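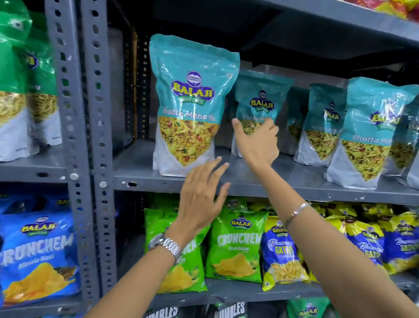
Jocelyn Landry 来信说，她照着上一版手册推飞机进机库，推到一半才发现前轮转弯销还插着，转弯机构差一点被牵引杆扭坏，希望新版把拔销这一步挪到最前面。她说得很对，我们这次照改了，也顺便把整节重新理了一遍，话可能多了些，请您耐心看完再动手。

第 5 节　老式喷气教练机的入库与封存

本节适用于停放在 Umer 旧机场拱形掩体里的静态展示机。掩体当年是给战斗机用的，门宽足够，可地面有一道旧排水沟，从门口斜着穿过去，头一回来的朋友常常忽略它。请先把沟盖板铺好，踩上去试一试，不晃了再叫牵引车过来。

入库步骤

1. 拔出前轮转弯销，挂上红色飘带，交给指挥员拿着。
2. 确认座舱里有一个人看着刹车。液压早就泄空的飞机，请改用两名轮挡员，左右主轮各跟一人。
3. 接上 Flukon 牵引杆，插好保险销，再用手往回拽一下。销子到位时会听到清脆的一声，没听到就请重插，别怕麻烦。
4. 以步行速度倒推入库。翼尖员请一直站在指挥员看得见的地方，谁喊停都算数，喊错了也没有人会怪您。
5. 主轮压到地面黄线后停车，放轮挡，然后才能摘牵引杆。

注意：垂尾顶端最容易碰到掩体后段的吊轨。Mackenzie Leclerc 上回量过，余量只有 17 厘米，轮胎打足气之后还会更小，所以充气请放到飞机停稳之后再做。
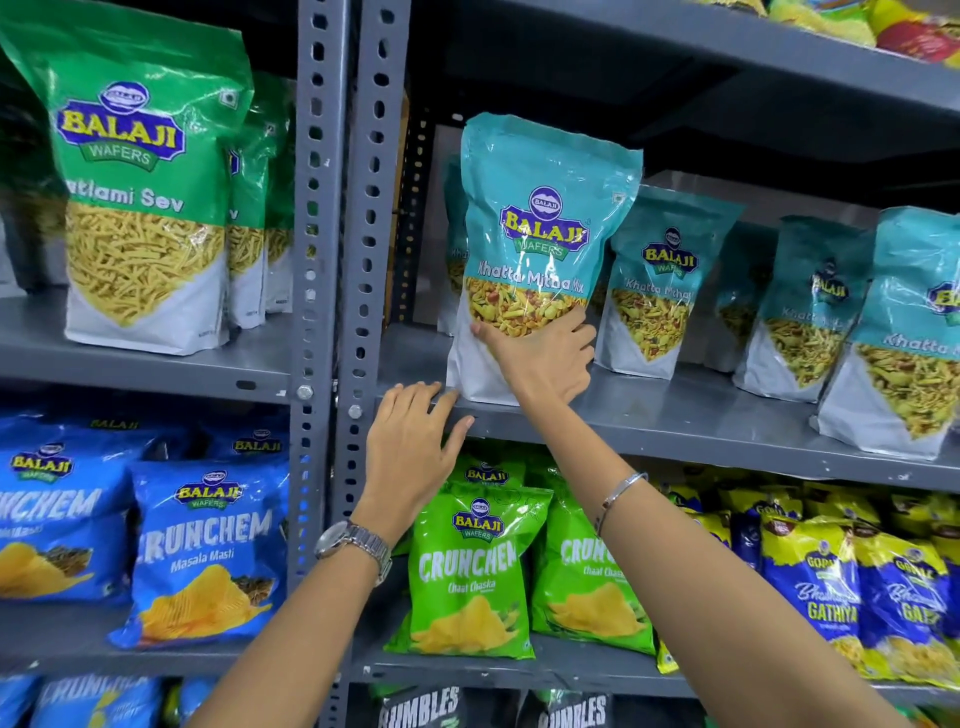
图 5-2　货架上的绿色包装 Ratlami Sev

停稳以后，接下来是封存。我们的习惯是当天就把进气道和尾喷口堵上，哪怕第二天还要开门接待参观，也请您照做。麻雀的动作比我们快得多，一个晚上就能叼进去不少干草，掏起来真是费劲！

封存步骤

6. 安装进气道堵盖，左右各一，标有字母的一面朝外。堵盖边缘的毡条若有硬结，请先换新的。
7. 安装尾喷口堵盖，拉紧帆布带，扣子朝下，免得积水。
8. 空速管套上护套。护套编号从 244 开始，请与登记簿核对，别拿隔壁机位的来凑合，口径看着一样，内衬是不一样的。
9. 座舱内放干燥剂，舱盖留在通风位，然后盖上 Després 蒙布。蒙布先从机头往后拉，绳子系在起落架支柱上，不要系在舱门上。
10. 把封存时间和经手人写进登记簿，

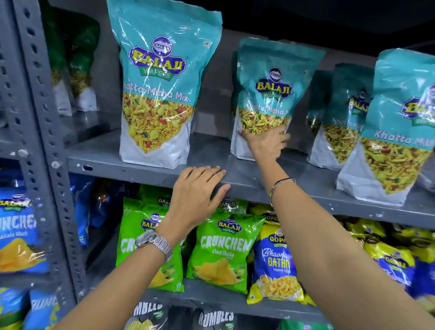 字迹请尽量工整一些，后来接手的人全靠那几行字。Annick Caron 整理旧簿子的时候，为了辨认一个轮胎批次号，翻来覆去看了整整一个下午，最后才认出是 969。

警告：弹射座椅即使已经拆除火工品，地面保险销也必须全部插好。销子数目与座舱内标牌不符时，请立即离开座舱，不要自己去试，先找 Jade Charbonneau 确认。

冬季补充

从十二月起，掩体大门的下导轨容易结冰。开门前请用木铲清一遍，别用热水浇，水流进导轨槽里冻上，第二天就更打不开了。蒙布上有积雪时，从翼根向翼尖轻轻扫，不要上翼面踩踏。轮胎每个月挪动一次，让着地的那一面换个位置，挪完照样放好轮挡。

开库时按相反的顺序操作即可，转弯销留到牵引杆摘下之后再装回去。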